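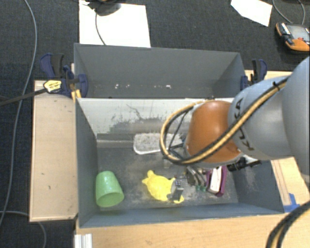 Lakmal wrote to us that he does not understand how a submarine can go down and then come up again, if it is made of steel and steel always sinks. It is a very good question, and many adults cannot answer it.

Let us begin with a bottle. Close an empty plastic bottle and push it under the water in your bath. It pushes back, because it is full of air and air is light. Now open it and let the water come in. Slowly the bottle becomes heavy, and it goes down.

A navy submarine does the same thing with big tanks. They are called ballast tanks. When the tanks have air inside, the submarine floats on the sea like a ship. When the captain wants to dive, the crew opens vents on the top of the tanks. The air goes out, the sea comes in from the bottom, and the submarine sinks under the waves.

How does it come up? The crew keeps air in strong steel bottles, pressed together very tightly. They let this air into the tanks and it pushes the water out again. Now the submarine is lighter, so it rises.

Under the water the submarine also has small wings, which are named planes. They tip up or down and help it to climb or to go deeper while it moves forward.

The old training submarine Corley, which you can visit in Jollimside, is 72 meters long. In her time 44 sailors lived inside. Some of them had to share a bed! One slept while the other one worked.

Try it at home
Put a few raisins in a glass of fizzy water and wait. Small bubbles stick to the raisins and lift them to the top. There the bubbles break, and the raisins go down again. Which part of the submarine is like the bubbles?

Text: Nesrin Baysal, May 2021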